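4.2 Placing the Tindby basket on the table

1. Wipe the table top with a dry cloth and wait 2 minutes.
2. Put the basket down flat. All corners must touch the table.
3. Move the basket only by pushing softly at the rim. Do not pull the braided edge upward.

Caution: Do not put wet things in the woven basket. The wicker can become dark.

Note: For liner 409, fold the cloth over the rim before filling. Liner 706 has no fold.

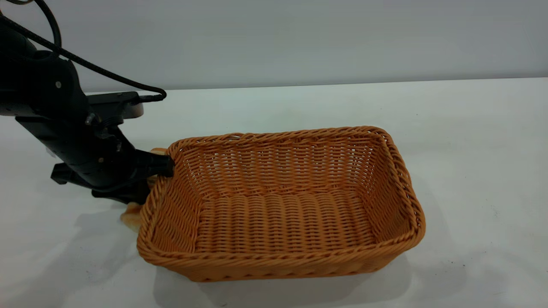

Mutua Shirima writes that with liner 706 he also folds the cloth a little at the corners, and it stays better.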